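Cavetti Pair: the gallery
Words by Margus Org, patience by Adesuwa Idahosa
Updated 11th January

Cavetti sells the Pair as a two-armed bench helper for small repair shops. You pay by the month, a crate turns up, and the brochure promises that your new colleague will be "sorting parts before the kettle boils". We have a slow kettle at Heda, so this seemed a fair bet.

We repair wheels, hubs and the small motors that go inside them, mostly for scooters and the odd mobility chair. A lot of the day goes on taking things out of one tray and putting them in another, in the right order, so that whoever does the rebuild doesn't have to think. It is dull work and we are all a bit too fond of complaining about it. Adesuwa filled in the trial form in June and then denied it for a week.

What you get for the basic monthly rate is the two arms, a parallel gripper on each, the body they hang from, and a login for the teaching software. Fingers with rubber pads are extra. So is the training day, which we skipped, and then paid for.

The test we settled on was the teardown set: wheel, disc, stator, seal. Each piece gets picked up and put in its own bin. We like it because the four parts have nothing in common. The wheel has a fat rim that anything could grab. The disc lies flat and gives you very little to get hold of. The stator is the heavy one, and its windings are the bit you really don't want pinched. The O-ring is an O-ring, and has been getting away from people since long before robots.
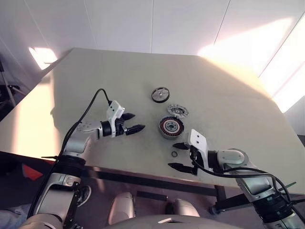 The teardown set laid out between the grippers, wheel at the far end and O-ring nearest. Bright sun from the window side, as the manual advises against.

On the wheel it was very good. Slow, but so is our Saturday lad. The stator went well once we had taught it to go for the outer casing and leave the copper alone, and I'll admit to some pride the first time it set one down without a clunk.

The disc took us most of an afternoon. Cavetti's advice is to slide a flat part to the edge of the table and take it from there, and this works beautifully, provided you are standing at the edge of the table with your hand out.

As for the O-ring, the support line (a very kind man, and I think a tired one) suggested a small foam mat underneath so that the fingers can press down a little. The mat cost us £2 and made more difference than the software update. I have told Cavetti this. They have asked if they may quote me.

Over the whole trial the log shows 2,383 picks and 279 drops. Adesuwa thinks that's fine for a beginner. I have pointed out that 27 of those drops came after I'd called everyone over to watch.

Would we keep it? The floor manager at Okonkwo, two units along, has had a Floltley on trial and says theirs is quicker but sulks after a power cut. Ours has never sulked. We've signed for another quarter, with the padded fingers this time, and the foam mat stays.

Prices and trial terms are on the Cavetti page. Questions about the bins to Adesuwa, please — she chose them.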